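Jatovero Room Reset Images

README for the bedroom part of the collection

Jatovero is a collection of pictures of hotel-style bedrooms at the point when they are being put back in order. This part covers the floor and the low furniture: nightstands, bedsides, carpet, and the trays and bags that get carried about between them. Bathrooms and wardrobes are in separate parts with their own READMEs.

Contents

The bedroom part has 2692 images and one label file. Of these, 1761 have a full set of object labels. The rest have a room label only and should be left out if you need objects.

images/ – JPEG files, grouped by room
labels.csv – one row per labelled object
rooms.csv – one row per room, with floor covering and bed type
notes.txt – corrections since the first release

What the labels cover

Each row in labels.csv gives an object, the activity going on, and the surface or piece of furniture nearest to it. The words are kept short and everyday.

tray – any shallow carrier with raised sides, whatever it is made of
bag – plastic or paper, full or empty, including liners
nightstand – a small piece of furniture by the bed, with or without a drawer
bedside floor – the strip of floor next to the bed and in front of the nightstand
carrying – an object is held clear of the floor or furniture
placed – an object is resting on something

A bag inside a tray gets its own row, with "tray" in the container column. We do not label what is inside a bag, even where the plastic is see-through and you could make a guess. Trays that Plastby supplied for the project are not marked out from any others.

Colour is recorded for trays, bags and furniture. Where a piece has two colours, the top comes first and the drawer front second, so a wooden nightstand with a white drawer is "wood/white". Trim is ignored.

Sample image

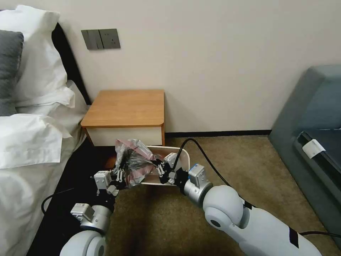
White tray with a crumpled plastic bag, held just above the carpet in front of the nightstand. Labels: tray, bag, nightstand, bedside floor, carrying.

Known problems

Glossy plastic is the main source of label errors. Reflections on a wrinkled bag were sometimes entered as a second bag, and 200 rows were corrected for this in version 2. Pale bags in white trays are still worth checking by eye.

Carpet colour is not consistent. Gulyás and Hikmont rooms were labelled at different times, and the same shade may be down as beige in one and brown in the other. Merge the two if it matters to you.

Changes

Version 2 – bag corrections, "bedside floor" split from "floor", rooms.csv added.
Version 1 – first release, November.

Contact

Bence Szabó looks after the label file. Please quote the image name and row number when reporting a mistake.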